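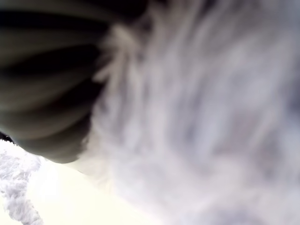
Kategorie: Handwerkzeuge / Stechbeitel und Hefte

4.2 Griffoberfläche und Haltekraft

Dass ein geriffeltes Heft sicherer in der Hand liegt als ein glattes, steht in fast jedem Katalog und ist bemerkenswert schlecht belegt. Die meistzitierte Quelle, der Werkstattbericht von Mitsuko Sekiguchi, stützt sich auf 20 Personen, die alle in derselben Ausbildungswerkstatt arbeiteten und den Beitel vermutlich alle gleich zu fassen gelernt hatten. Eine Vergleichsgruppe fehlt. Ebenso fehlt eine Angabe dazu, ob die Hefte geölt, gewachst oder roh waren, obwohl dieser Umstand die Reibung vermutlich stärker beeinflusst als jede Rille.
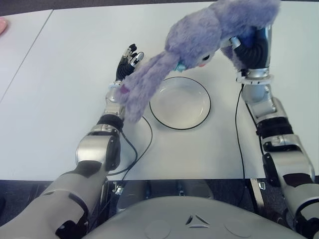

Für die eigene Versuchsreihe wurden 40 Hefte aus Weißbuche gedrechselt, je zur Hälfte glatt und mit umlaufenden Rillen; ein glattes riss beim Aufschlagen der Zwinge, sodass 39 in die Auswertung gingen. Gemessen wurde die Zugkraft, bei der das Heft in der Hand zu rutschen beginnt. Schon diese Größe ist heikel. Sie setzt voraus, dass der gehaltene Gegenstand seine Form behält, und bei Weißbuche trifft das zu. Zottiger Plüsch, wie ihn das fliederfarbene Stofftier über dem weißen Teller mit dem schmalen schwarzen Rand zeigt, bauscht sich zwischen den Fingern, und ein Reibwert für die Fläche allein sagt dann wenig aus. Ukeck übernimmt in seiner Übersicht dennoch Werte aus Versuchen mit nachgiebigen Prüfkörpern und überträgt sie ohne Umrechnung auf Hartholz. Wir halten das für unzulässig.

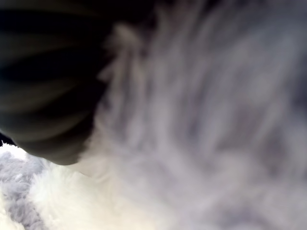

Abb. 7: Dunkle, gerippte Fingerfläche an weichem, hellem Material; die Rippen verlaufen als parallele Bögen.

Nach 600 Schlägen mit dem Klüpfel lag der Unterschied zwischen beiden Gruppen innerhalb der Streuung. Bei Direveo heißt es, die Rillen wirkten erst bei feuchter Hand. Das mag sein. Die dazu genannten Messungen waren auf Anfrage nicht zu erhalten, und unsere Reihe enthält keine Versuche mit feuchter Hand.

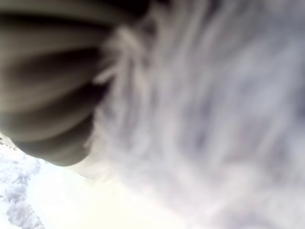 Unklar bleibt außerdem, was überhaupt als Riffelung zählt. Khokhar fasst feine Drehriefen und tief gestochene Kehlen in einer Klasse zusammen, womit sich jedes Ergebnis begründen lässt. Breite, geschwungene Bänder mit fast schwarzen Rillen dazwischen, wie an der graubraun schimmernden Fläche im Bild, fielen bei ihm in dieselbe Klasse wie eine Riefe, die man nur mit dem Fingernagel spürt. Rillentiefe und Stegbreite müssten getrennt angegeben werden. In den Tabellen von Ercombe geschieht das wenigstens für die Stegbreite; die Tiefe ist auch dort nur als »flach« oder »tief« vermerkt, und für Abschnitt 4.3 wurden diese Tabellen deshalb nicht herangezogen.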